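Progress report to the Avotdale Fund
Home handling practice guide, second reporting period
Prepared by Caradog Meredith, Vidstead
July 4, 2023

Dear all,

Thank you once again for your patience over the spring, and for the very kind note that came with the second payment. I promised a fuller report this time, so please forgive me if it runs on a bit (my colleagues will tell you that I've never written a short one).

Where we have got to

You will remember that the grant is for a plain-language guide to good practice for people who record household handling tasks with hand-held grippers, so that the recordings can be used to teach robots to do the same jobs. There are plenty of safety rules for robots behind fences in factories, and very few for a person with a gripper in somebody's bedroom, handling somebody's clothes. We set out to write down what careful people already do, and to argue about the rest until we had something we could all put our names to.

The second draft was finished in June. It has grown to 50 pages, rather more than I'd like, and Bodnár has been going through it with a firm hand. The section on consent is settled. The section on storage is nearly there, and I'm really pleased with how the clothing section is shaping up, as it was the one I had worried about most!

Recordings and checks

We have now checked 482 recordings against the draft rules, against the 400 we had agreed with you for this period. Each was read through by two people working separately, who then sat down together over the ones where they disagreed. That took far longer than planned, but the disagreements were where most of the better wording came from.

The commonest failing by a long way was lettering left in view. Boxes, carrier bags and packets tend to live near the bed, and people stop noticing them in their own homes. The draft now asks for a slow look round the whole room before recording starts, and for anything with a name, an address or a medicine label on it to be moved out first. Ordinary shop packaging may stay, provided the householder is content.

What the clothing section now says

Knitwear gave us the longest discussions. The wording we have agreed goes like this:

Lay the garment on a made bed or another soft, clean surface, and look it over before the gripper comes near.

Check the gripper pads for grit or rough edges at the start of each session, and again after any change of pads.

Keep the fingers open until the spot for the grasp has been chosen. Cuffs, hems and plain stretches of knit are preferred.

Do not close the fingers on stones, beads or other stuck-on decoration.

Keep loose cables away from the garment, and stop the recording if one snags.
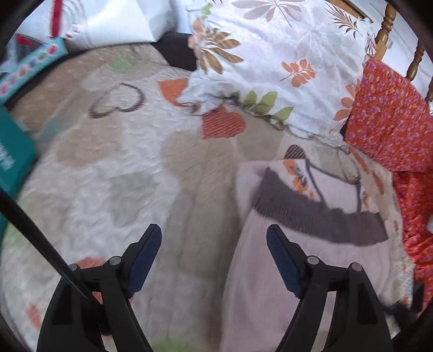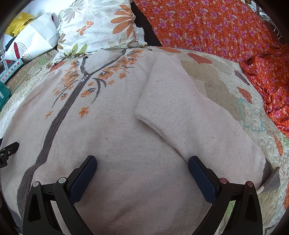 Knitwear on a patterned quilt, with the gripper fingers open.

What is still to do

The storage section needs one more round. Gisix have offered to read it from the point of view of people who hold large numbers of recordings, and I'd like to give them proper time over it. We still haven't agreed how long a householder should have to change their mind after a session. My own view is that it should be generous, and I shall go on saying so.

We also want to try the clothing rules with a few people who have never held a gripper before. So far our readers have all been old hands, and they fill in the gaps without noticing that they are doing it.

Money and time

Spending is in line with the budget, apart from the extra hours on the paired checking, which we have covered by travelling less. I'm not asking for any more. I would be grateful, though, if the date for the final guide could move back by a month, so that Gisix's comments can be taken in properly. If that causes difficulty at your end, do please ring me and we'll find a way round it.

With warm thanks from all of us at Vidstead,
Caradog Meredith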